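Zuvham Claims Desk, Review After One Billing Year

Apr 17, 2023
Filed under: Practice Management, Billing Software

Zuvham Claims Desk is a claim scrubber and denial tracker aimed at small outpatient practices. It sits between the practice management system and the clearinghouse, checks each claim against a rule set before it goes out, and sorts what comes back. I ran it for a full billing year at a primary care office in Dunirville with two physicians and one nurse practitioner. The office pays for its own license, and I have no arrangement with the vendor.

Setup

Installation took most of a morning. The connector for our practice management system worked on the first try, but the payer list did not import cleanly. Plans with more than one payer ID were merged under whichever ID came first in the file, and we had to split them by hand. The manual covers this in an appendix, under "alias handling," where few people will look for it.

User roles are limited to two, biller and administrator. There is no read-only role, so a physician who wants to see the status of a claim has to be given edit rights or a printed report. We used printed reports.

Scrubbing

The rule set is the main reason to buy the product. It catches missing modifiers, mismatched place-of-service codes, expired authorizations and the usual demographic errors. During the first month I checked a sample of 300 claims by hand after the software had passed them, and found four that should have been stopped. All four involved secondary coverage. The same sample run through our earlier scrubber, Sani, let through eleven.

False alarms are a larger problem. Out of the box the software flags any preventive visit billed with a same-day problem visit, even when the modifier is present and correct. The rule can be turned off for the whole practice but can't be adjusted by payer. We turned it off and lost some useful warnings with it.

Rule updates arrive monthly. The December update was posted nine days late, and claims dated after the first of the following year were held in the queue until it was loaded. They went out in order once that was done. The vendor's notice explained the delay in one sentence and gave no advice on timely filing limits.

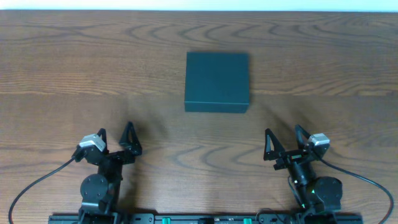

A reader of my earlier notes on Sani wrote in to say that her office had dropped Zuvham over the denial screen, which groups rejections by reason code and gives no way to sort by dollar amount. She was working small copay disputes ahead of large surgical claims and did not notice for weeks.

I can confirm the behavior. The default view lists denials by code, then by date. A dollar column exists and can be switched on under display settings, but clicking its header does nothing. The workaround is to export to a spreadsheet and sort there. Notes entered in the spreadsheet do not come back into the software, so the work has to be recorded twice or the notes kept elsewhere.

Apart from sorting, the denial tools are adequate. Appeal letters fill in correctly from the claim record. Deadlines are calculated from the remittance date, and can be overridden for payers that count from receipt. Our average time from denial to resubmission fell to around 68 hours, helped in part by a change in staff schedules made in the same quarter.

Reports

The aging report is accurate and loads quickly. The payer comparison report is less useful, as it mixes rejected claims (never accepted for processing) with denied claims (processed and refused). These have different causes and should be counted apart. Prosow, the competing product I tested for a month, separates them by default.

Cost

The license is $396 per month for up to three billing providers, with rule updates included. Telephone support costs extra. Email support is included, and answers came within one business day except during the December update. The contract renews yearly and requires written notice to cancel. Data can be exported in full at the end of the term, in a plain delimited format that I was able to open without trouble.

Recommendation

For a practice that submits mostly primary claims and already has a steady biller, Zuvham is worth the price on the strength of its scrubbing. An office with a heavy share of secondary coverage should test it against its own claims before signing. Offices that manage a large volume of denials should look at Prosow first, though its rule set is thinner and its setup takes longer.

Version reviewed: 6.2, desktop client. The browser version has a different denial screen and was not tested.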